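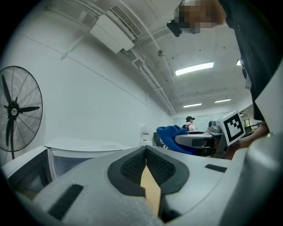

Packing room, Irkance building, June

Irkance Packing and Storage, Fleltport
Monthly safety checklist, ground floor and yard
Month: June
Start of round: 9.30

How to read this list: OK means that the point was looked at and nothing is needed. ACTION means that something must be done before the next round. N/A means that the point does not apply this month. The comments are from the person who made the round.

1. Ways out and doors

1.1 Main door opens fully from inside without a key. OK
1.2 Yard door opens fully from inside without a key. ACTION
Comment: The door opens, but it needs a strong push at the bottom. I think the wood has swollen a little. The same was written in the last list, so please do not leave it for a third month.
1.3 Gangway between packing room and yard door at least 1000 mm wide. OK
Comment: Measured at the narrowest place, beside the rack with the long tubes. It is enough, but there is not much to spare. When new stock arrives, please do not put it down on that side, even for the lunch break.
1.4 Exit signs lit and not covered. OK
1.5 Low beam at the stairs marked. ACTION
Comment: The height under the beam is 198 cm and the yellow tape has come off on the left half. Tape is in the cupboard under the sink.

2. Fire

2.1 Extinguishers in their places, pins and seals present. OK
2.2 Extinguishers serviced within the last 12 months. OK
Comment: The one in the office is due next month. I have written it on the wall calendar.
2.3 Call point tested and bell heard in all rooms. ACTION
Comment: The bell was heard everywhere except in the back store with the door closed and the radio playing. With the radio off it can be heard, but weakly. I would like to ask Imard, who look after our alarm, if a second sounder can be added there. Until we have their answer the radio in the back store stays off.
2.4 No waste against the outside wall. OK
Comment: Much better than in spring.
2.5 Fire blanket in kitchen. OK

3. Shelves and racks

3.1 Feet of racks standing flat, no bent uprights. OK
3.2 Load signs present and readable. ACTION
Comment: On the Quintana rack the sign has faded from the sun and I could not read the second line. I have the original papers and will print a new one.
3.3 Heavy goods on the lower levels. OK
3.4 Nothing sticking out into the gangway at head height. OK
3.5 Step ladder: feet, treads and hinge lock. OK
Comment: One rubber foot is worn more than the others. It still grips well. To be looked at again next month.

4. Electrical

4.1 Plugs and cables without visible damage. ACTION
Comment: The cable of the small fan has a cut in the outer cover, near the plug. I took the fan out of use and put a label on it. Please do not repair it with tape.
4.2 No extension lead plugged into another extension lead. OK
4.3 Distribution board closed and free in front. OK
4.4 Kettle and microwave clean, nothing stored on top. ACTION
Comment: Paper towels on top of the microwave. Removed during the round, but it is the same every month.

5. Cutting and packing tools

5.1 Knives have a working blade guard. OK
5.2 Used blades go in the blade box. OK
Comment: The box is nearly full. A new one is ordered.
5.3 Cut-resistant gloves available in all sizes. ACTION
Comment: No small size left. I have asked for 5 pairs.
5.4 Floor dry and free of strapping and film. OK

6. First aid and welfare

6.1 First aid box complete and in date. ACTION
Comment: The eye wash has expired. Plasters are also low, although they were filled up in May.
6.2 Accident book in its place. OK
Comment: One new entry since the last round, a small cut on a thumb. It was cleaned and covered at work.
6.3 Drinking water, toilet and hand washing in order. OK
6.4 Heating. N/A

7. Yard

7.1 Ground even, drains covered. OK
7.2 Lights working. OK
Comment: Tested by covering the sensor with my hand, as the round was in daylight.
7.3 Gate closes and stays closed. ACTION
Comment: In wind it opens again by itself. The latch should be moved lower by a few millimetres.

To be done first: yard door (1.2), eye wash (6.1), question to Imard (2.3). The other actions can be done in any order before the July round.

Copy on the notice board, copy in the blue folder. When an action is finished, please write your initials next to the number on the notice board copy, and leave the folder copy as it is.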